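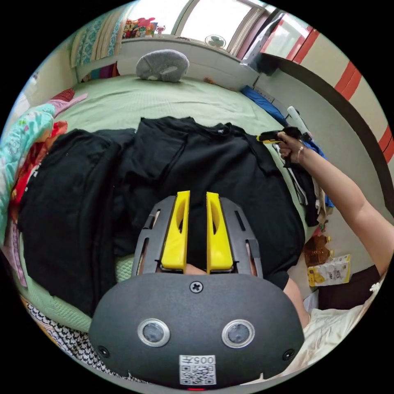
3. What the back pages tell us

3.1 Getting hold of the books

I should say up front that I love an index. I read them before I read the book, usually standing up in the shop, and I have put plenty of spaceflight titles back on the shelf after finding nothing between the last chapter and the back cover. So I came to this part of the study with a bias, and you should read what follows with that in mind.

The sample is 268 popular books on space stations, all in English, all sold to general readers. Most came from the Mendeck collection, which has a long run of aerospace titles shelved by the date they were bought (maddening at first, but very handy once you want to see what a single year looked like). The rest I picked up from MacKinnon, a secondhand dealer with a good eye for ex-library copies. I left out textbooks, anything put out by an agency for its own staff, and picture books for the very young. I kept the big glossy photo albums in, even though I was warned they would muddy things. They did, a little, and I'll get to that.

For each book I looked at everything printed after the main text: index, glossary, source notes, reading list, timeline, crew tables, list of abbreviations. I logged it all in Emix with a free-text field for anything odd. That field grew far faster than I had planned. One author had tucked a recipe for borscht in between the notes and the index, and I still don't know which heading it belongs under – I filed it as an appendix.

Ex-library copies brought a small headache of their own. Rebinding sometimes loses the final leaves, and you can't always tell by looking at the spine. Where the contents page promised an index and I couldn't find one, I hunted down a second copy before recording anything. The log was closed on 10/20/20, and books that reached me after that are sitting in a box waiting for another project.

3.2 Scoring the indexes

A yes or no for "has an index" doesn't get you far. Plenty of these books have one in the sense that my kitchen has a fire extinguisher. I wanted to know if a reader who half remembered something could find it again, so I wrote a list of 15 lookups that any book on the subject ought to be able to handle. They were everyday things: how the crew slept, what the toilet was like, who fixed the leak, when the first long stay ended. I tried each lookup in each index, using the first word that came into my head and then one other word if that failed. No browsing, and no flipping through the chapters to jog my memory.

If the book didn't cover the topic at all, the lookup was dropped from its score. That was slow work. It meant reading far more books cover to cover than I had promised myself I would, and in fairness some of them were terrific company. The final score is the share of remaining lookups that worked, put on a scale up to 100.

People's names did very well. Authors and indexers clearly care about names, and you can find almost any astronaut or cosmonaut by surname, though transliterated Russian names were all over the place and cross-references between spellings were rare. Hardware did well too, so long as you already knew the official term. Daily life did badly, which was a real shame when daily life is what so many of these books are best at. I'd remember a lovely passage on drying socks or sleeping beside a noisy fan, go to the index, and find nothing under socks, clothing, laundry, sleep or noise. The passage would be in there under the name of the module, in a string of page numbers with no subheadings.

The photo albums dragged the average down, as I'd been warned. Many have captions packed with good detail and no way whatsoever to search it. I ran the scores with and without them, and the general picture stays the same, so they remain in the totals.

3.3 One publisher up close

Ondero deserves its own few paragraphs, as it put out 2 editions of the same station history and treated the back pages very differently in each. The hardcover has a proper index with subheadings, a glossary and chapter notes. The paperback, which came out the following December, keeps the glossary, trims the notes and swaps the index for a timeline. The main text is the same in both as far as I could see, right down to a misplaced comma in the preface that I have grown quite fond of.

I tried the same lookups in each. The hardcover was a pleasure. With the paperback I had to work out when a thing had happened before I could use the timeline to guess at a chapter, and if you already know the date of the event you're looking for you probably don't need much help. I do like the timeline as something to read, mind you! It's nicely written and catches a couple of quiet stretches that the chapters skip over.

I can't say why the index went. Page count is the obvious guess, but the paperback also gained an extract from another title, so there was some room to be had. The copyright page gives no indexer's name in either edition, a point I come back to in Section 4 along with the question of who pays for the work.

Figure 1. Hand-held gripper with yellow fingers, over a bed with a pale green sheet.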